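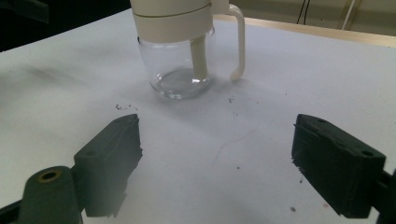
the pitcher in question, cream lid and handle, tube down the middle

Glass pitcher with the tube in the lid: keep or donate?
Kitchen & Pantry > Tea and Coffee Gear

danica_b
Posted September 11, 2026
Hi all, Danica Bošković here, mostly a lurker in the bread section. I'm clearing out my aunt's kitchen in Sirkavcombe and I keep picking this pitcher up and putting it back down again. Glass body, kind of round at the bottom with a nice thick base, and a plastic top with a hooked handle coming off it. I think the tube is a strainer or infuser but I never saw her use it. No box, no papers. My sister wants it in the donate pile because we already own too many pitchers (fair). I like it though! Is it any good for cold brew, or is it more of a tea thing? And how do you get these lids really clean?

kettleward
Keep it. I've had a pitcher along those lines for years and it lives in my fridge door from May on. Loose black tea in the tube, cold water, overnight, done. Mine's a Vornurel and the lid comes apart in the middle. Yours has that darker line running around the top, so I'd try twisting there before you decide it's all one piece.

mossy_pantry
I'm going to be the grump and say donate. I had one with a plastic center tube and coffee grounds got through it no matter what I did. Gritty last glass every single time. For tea it was okay. For coffee, get a jar and a paper filter and save yourself the sink full of sludge.

kettleward
@mossy_pantry what grind though? If you were using the pre-ground stuff from the supermarket then yeah, you'll be chewing it. Coarse grind and a slow pour and I get hardly any.

mossy_pantry
Coarse, from the grinder at the store. I'm not new at this lol. Different tube, maybe. They vary a lot and some of the slots are just too wide.

gonul_t
Gönül Taşdemir from the tea section, hello! Please don't put coffee in it at all, or at least decide on coffee OR tea and stick with it. Plastic that pale holds on to smells and it stains. My mother had a pitcher with a white lid that she used for mint tea, then one summer my brother made coffee in it, and after that everything tasted like coffee, even plain water with lemon. She was still bringing it up at his wedding.

The other thing I look at on yours is that the tube stops short of the bottom. So if you only fill the pitcher a little, your leaves are going to hang there in the air doing nothing. Fill it well past the end of the tube or make your tea in a pot.

danica_b
Oh, that's useful, I hadn't thought about the water level. I tried twisting at the line and it moved a little and then I chickened out. Which way does it go?? I don't want to crack it.

kettleward
Mine goes counterclockwise like any jar. Hold the lower part of the lid, not the glass. If it's stuck, run the lid under warm tap water for a bit and use a rubber glove. Don't put a cold glass under hot water, obviously.

15_jars_deep
Baking soda paste and an old toothbrush for the seam. Leave it on for 15 minutes, scrub, rinse, let it dry with the pieces apart. If the tube smells, soak it in white vinegar and water. I would not use bleach on it. And don't trust the dishwasher with a plastic lid when you don't know what it's made of. I warped a Futex lid that way and it never sat right again.

mossy_pantry
I dishwasher everything and if it warps, it warps. Top rack.

15_jars_deep
And that is why you have no pitchers

mossy_pantry
I have 2! Both glass, no plastic, no tubes, no problems.

gonul_t
One question nobody has asked, Danica: is the glass okay for hot liquid? If you don't know, treat it as cold only. A thick base doesn't mean it's heatproof. I buy the loose tea from Sönmez, the little shop by the station, and even their black tea comes out lovely in cold water if you give it the whole night. Less bitter, too. A slice of peach in the tube is also very good.

kettleward
Seconding cold only. And seconding peach.

danica_b
Okay, update! The warm water and the glove did it, the lid came apart. There was brown gunk in the groove (tea, I hope) and it's all soaking in vinegar right now. My sister has agreed to one summer's trial on the condition that one of MY pitchers goes to donate instead, so the ugly plastic one with the cracked spout is out. Tea only, cold only. Does the tube need to be packed full or just halfway?

gonul_t
Halfway at most. The leaves need room to open up.

mossy_pantry
Fine, halfway. But I still want to hear what it's like after a month of use, come back and tell us if the lid leaks when you pour. Mine dribbled down the handle.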